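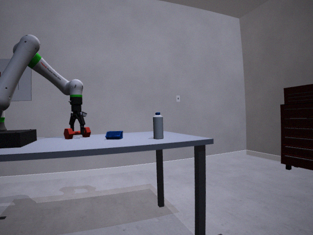 3. 연구 방법

3.1 연구 설계와 대상

본 연구는 가정에서 소형 중량 기구를 사용하는 성인의 운동 지속 양상을 기술하고, 기구의 보관 위치와 사용 빈도 사이의 관련성을 검토하기 위한 전향적 관찰 연구로 설계되었다. 중재는 시행하지 않았다. 참여자에게 특정 운동 처방이나 목표 횟수를 제시하지 않았으며, 평소 보유하던 기구를 평소의 방식대로 사용하도록 안내하였다. 선행 연구의 상당수가 지도자가 배치된 시설 환경에서 수행되어 가정 내 사용의 자연 경과를 다루지 못하였다는 점이 설계의 출발점이 되었다.

모집은 생활체육 등록 사업인 Brumance의 회원 명부를 표집틀로 하여 이루어졌다. 명부에서 아령, 케틀벨, 모래주머니 가운데 한 종류 이상을 보유한다고 응답한 가구를 추출한 뒤, 가구당 성인 한 명을 대상으로 참여 의사를 확인하였다. 동의 절차를 마친 참여자는 315명이었다. 최근 상지 수술을 받은 자, 의사로부터 저항운동 제한을 권고받은 자, 연구 기간 중 이사를 계획한 자는 제외하였다. 이사 계획을 제외 기준에 포함한 것은 보관 위치가 주요 설명 변수이기 때문이며, 같은 주택 안에서 가구 배치를 바꾼 경우는 제외하지 않고 변경 시점을 기록하도록 하였다.

3.2 자료 수집

자료는 운동 일지, 전화 면접, 주거 공간 조사표의 세 경로로 수집하였다. 운동 일지는 종이와 전자 양식 중 참여자가 선택하게 하였고, 두 양식의 문항 구성과 순서는 동일하게 유지하였다. 일지에는 운동 시작 시각, 종료 시각, 사용한 기구의 종류와 표시 중량, 운동한 장소, 사용 후 기구를 둔 장소를 기입하도록 하였다. 반복 횟수와 세트 수는 예비조사에서 누락이 잦아 본조사에서는 선택 문항으로 전환하였다.

전화 면접은 조사업체 Droltel이 수행하였다. 면접원은 표준화된 질문지를 사용하였으며, 일지 기입이 중단된 참여자에 대해서는 중단 사유를 개방형으로 질문한 뒤 사후 부호화하였다. 부호화는 두 명의 연구원이 독립적으로 수행하고, 불일치 항목은 합의로 조정하였다. 면접 내용 중 참여자 본인의 건강 상태에 관한 진술은 별도 파일에 분리하여 보관하였으며 본 논문의 분석에는 사용하지 않았다.

주거 공간 조사표에서는 기구의 보관 위치를 노출 보관과 은폐 보관으로 구분하였다. 노출 보관은 주로 생활하는 공간에서 문이나 덮개를 열지 않고 기구가 보이는 경우로 정의하였다. 개방형 선반, 탁자 위, 벽면 거치대, 바닥이 이에 해당한다. 은폐 보관은 수납장, 서랍, 창고, 침대 하부와 같이 기구를 확인하기 위해 별도의 동작이 필요한 경우로 정의하였다. 수납 가구의 형태 분류에는 가구 제조사 Zukwood의 품목 구분을 준용하되, 판매 명칭 대신 문의 유무와 설치 높이를 기준으로 재분류하였다. 발코니에 둔 기구는 거실에서의 가시 여부에 따라 어느 한 범주로 판정하였고, 계절에 따라 위치가 달라지는 경우에는 일지 기입 시점의 위치를 따랐다.

3.3 변수의 정의

종속 변수는 주당 사용 일수와 사용 간격이다. 주당 사용 일수는 일지에 기구 사용이 한 차례 이상 기록된 날의 수로 산출하였다. 하루에 여러 차례 사용한 경우에도 하루로 계산하였다. 사용 간격은 연속된 두 사용일 사이의 일수로 정의하고, 관찰 종료 시점에 다음 사용이 발생하지 않은 간격은 우측 중도절단으로 처리하였다.

설명 변수는 보관 위치, 기구의 표시 중량, 손잡이 형태, 동거인의 기구 공동 사용 여부이다. 표시 중량은 기구 표면 또는 포장에 기재된 값을 사용하였으며 실측은 하지 않았다. 표시가 마모되어 판독할 수 없는 기구는 중량 미상으로 분류하였다. 손잡이 형태는 직선형과 곡선형으로 구분하고, 표면 마감은 금속 노출, 고무 피복, 직물 외피로 구분하였다. 색상은 참여자가 자유롭게 기입한 표현을 기본 색채어로 환원하여 기록하였다. '자주', '와인', '벽돌색' 등의 표현은 모두 적색 계열로 통합하였다. 기구가 적색 계열로 분류되는 예는 그림 3과 같다.

공변량으로는 연령대, 성별, 취업 형태, 가구원 수, 주거 면적, 시설 이용 병행 여부를 포함하였다. 운동 자기효능감은 Babaei 척도의 단축형으로 측정하였다. 단축형은 원척도에서 시설 이용을 전제한 문항을 삭제한 것으로, 예비조사에서 문항 표현을 가정 환경에 맞게 수정하였다. 수정 문항의 이해도는 인지 면접을 통해 점검하였으며, 응답자가 '기구를 정리한다'와 '기구를 치운다'를 서로 다른 의미로 해석하는 경향이 확인되어 해당 문항은 '사용 후 제자리에 둔다'로 통일하였다.

3.4 자료 정제

수집된 일지 기록은 1,745건을 넘었다. 중복 제출된 기록은 시작 시각과 기구 종류가 모두 일치하는 경우에 한하여 한 건만 남겼다. 종료 시각이 시작 시각보다 앞선 기록은 자정을 경과한 운동인지 전화로 확인하고, 확인되지 않은 기록은 지속 시간 분석에서만 제외하였다. 이들 기록도 사용일 산출에는 포함하였다.

관찰 기간의 절반 이상에 걸쳐 일지를 제출하고 주거 공간 조사표를 완성한 참여자를 분석 대상으로 정의하였으며, 그 수는 182명이었다. 탈락자와 분석 대상자의 기초 특성을 비교하여 선택 편향의 가능성을 검토하였다. 중단 사유가 기입 부담인 경우와 운동 중단인 경우는 구분하였다. 전자를 운동 중단으로 간주하면 지속률이 과소 추정될 우려가 있으므로, 주 분석에서는 두 사유를 경쟁 사건으로 취급하였다. 원자료의 최종 고정일은 2023. 2. 9.이며 이후의 수정 요청은 반영하지 않았다.

그림 3. 적색 아령. 탁자 상면 바로 위에 위치한 상태(렌더링).

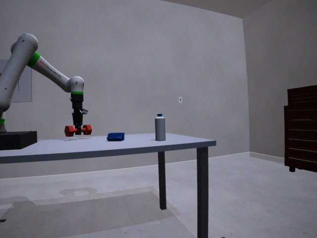 3.5 통계 분석

주당 사용 일수는 참여자를 임의효과로 둔 일반화 선형 혼합모형으로 분석하였다. 분포는 이항분포를 가정하고 한 주의 관찰 일수를 시행 횟수로 지정하였다. 보관 위치는 시간에 따라 변하는 변수로 투입하였으며, 참여자 간 효과와 참여자 내 효과를 분리하기 위하여 개인 평균과 개인 평균으로부터의 편차를 각각 모형에 포함하였다. 이 분해를 거치지 않으면 원래 사용 빈도가 높은 사람이 기구를 가까이에 두는 경향과, 위치 변경 이후 동일인의 사용 빈도가 달라지는 현상이 하나의 계수에 혼합된다.

사용 간격은 공유 취약성 항을 포함한 비례위험모형으로 분석하였다. 비례위험 가정은 잔차 도표와 시간 상호작용항으로 점검하고, 가정이 충족되지 않는 공변량은 층화 변수로 전환하였다. 결측 공변량에는 다중대체를 적용하였다. 다만 보관 위치의 결측은 대체하지 않고 해당 주를 분석에서 제외하였다.

민감도 분석은 세 가지로 실시하였다. 첫째, 바닥 보관을 노출 보관에서 분리하여 독립 범주로 두었다. 둘째, 중량 미상 기구의 사용 기록을 모두 제외하였다. 셋째, 명절이 포함된 주를 제외하고 모형을 재적합하였다. 색상은 사전 분석 계획에서 탐색적 변수로 지정되었으므로 주 모형에 포함하지 않고 기술통계만 산출하였다.

3.6 방법상의 제한

일지는 자기 보고 자료이므로 실제 사용과의 차이를 배제할 수 없다. 특히 며칠분을 한꺼번에 기입한 기록에서는 시작 시각이 정시 또는 삼십 분 단위로 집중되는 현상이 관찰되었다. 본 연구의 주요 결과 변수는 일 단위로 정의되어 시각의 반올림에 따른 영향은 제한적일 것으로 판단되나, 지속 시간의 해석에는 주의가 필요하다.

보관 위치의 이분 역시 주거 구조의 차이를 충분히 반영하지 못한다. 원룸형 주택에서는 생활 공간과 수납 공간의 경계가 불분명하여 노출 보관의 비율이 구조적으로 높게 나타날 수 있다. 주거 면적을 공변량으로 보정하였으나 공간의 분할 방식까지 통제한 것은 아니다. 또한 표집틀이 등록 사업의 회원 명부에 한정되어 있어, 등록하지 않은 가정 운동자에게 결과를 적용할 때에는 동일한 제한이 따른다. 보관 위치 범주별 주당 사용 일수의 추정 결과는 4절에 제시한다.

문의: 편집부 | 저작권 © 저자 및 발행기관. 무단 전재를 금함 | 맨 위로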